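Fitting Shoes to the People Who Stand in Them

2018-06-28

The Runen Foundation for Workplace Health has published its guidance on footwear for employees who spend their shifts standing. The guidance draws on interviews with 67 employees at the Beltent distribution center and the Campos hospital laundry. The foundation's senior adviser on foot health met with the newsletter to discuss its findings.

The adviser began with the matter of size. Many of the employees interviewed had last had their feet measured in high school.

"Feet lengthen and widen over the years," the adviser said. "A person who wore a certain size at 20 may need a larger one at 45, and will often blame the job for pain that comes from the shoe."

Of those interviewed, 27 were wearing shoes too short for them. The foundation now recommends that employers arrange a measurement at hiring and repeat it every 36 months. Both feet should be measured, late in the shift, with the employee standing.

The adviser was also asked about footwear worn at home, a subject the earlier guidance did not cover.

"We used to stop at the time clock," the adviser said. "Employees told us that their feet hurt most in the evening, and we had never asked what they changed into. A slide with a firm sole is acceptable for a short time indoors. It should not be worn for yard work or on stairs."

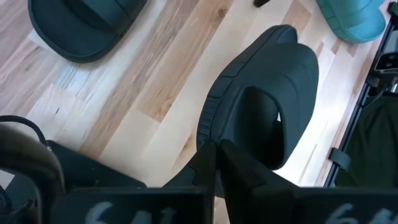

Storage and Care

A section of the guidance deals with the care of shoes between shifts. The adviser described lockers at one site in which shoes were piled on top of one another and put on again the next morning while still damp.

"A shoe needs a full day to dry," the adviser said. "Two pairs worn in turn will last longer than two pairs worn one after the other. We ask employers to take that into account when they set the allowance."

Open racks are preferred to closed lockers where space permits. Shoes should be kept away from heaters, as strong heat can harden the glue and warp the sole.

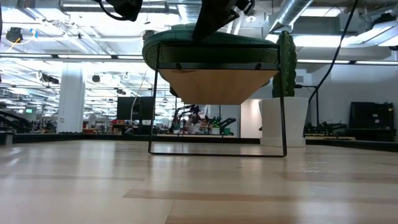

The adviser added that insoles should be taken out at the end of each shift and replaced when they no longer spring back under the thumb. At the laundry, where floors are often wet, employees were given a spare set for their lockers.

Cost remains the most common objection. Drerkerari, a supplier of work clothing, took part in a trial in which employees chose from 8 styles instead of being issued one. The adviser reported that fewer pairs were returned, although the trial was too short to show whether foot pain had declined.

"I would be careful with that result," the adviser said. "People are pleased to be given a choice, and they say so. We need to ask them again after a winter."

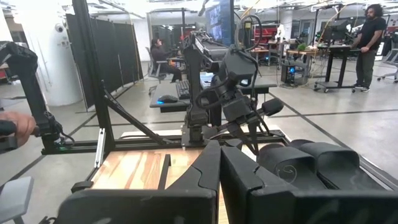

A second round of interviews will open in August at both sites. It will include night staff, who were not well represented in the first round, and will ask about floor mats and rest breaks as well as shoes. Employers wishing to take part may write to the foundation's main office.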